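Kids Corner > How Stuff Works > Why Is My T-Shirt Stretchy?

Grab your sleeve. Pull it. Let go. Boing! So why does it do that, and a bed sheet hardly does?

Loops, that's why. A sheet is woven – threads going over, under, over, under, pulled flat and tight. A T-shirt is knitted. One long yarn bent into rows and rows of tiny loops, each loop hooked through the one before. Pull, and the loops change shape. Let go, they spring back (mostly).

Then there's ribbed knit. Thin lines running along the cloth, like a teeny plowed field. Look close, use a magnifying glass if you've got one. The lines push up and the bits between sink in, so it squishes together and opens out like an accordian. Super stretchy sideways!

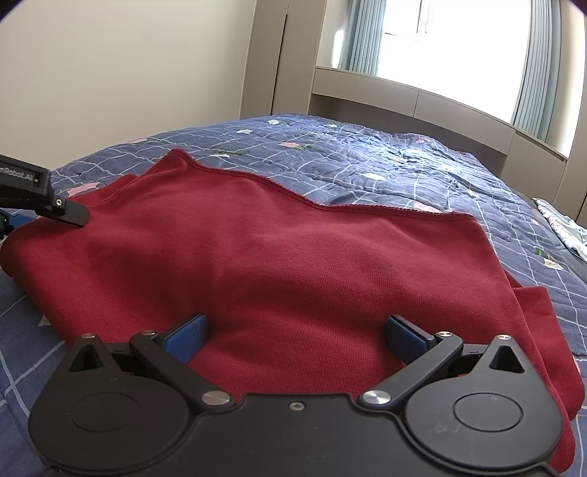

Now the edges. Cut a knit and the loops can come undone. So there's a special machine called an overlocker, wraps thread round and round the raw edge. Find a hem, turn it over, have a look.

Folding time! Stretchy cloth is floppy so do it on a bed, lots of room.

Spread it out. Smooth the lumps with your hands, don't yank. Bring one edge over to meet the other. Pat. Fold agian. Done.

Try this – pull a sock cuff, then a pillowcase. Which one gets longer? Tell a grown-up why.

Words by Oluf Oddsson | Write to us: Clikville Kids, 463 Tillel Road | © Clikville Kids | Back to top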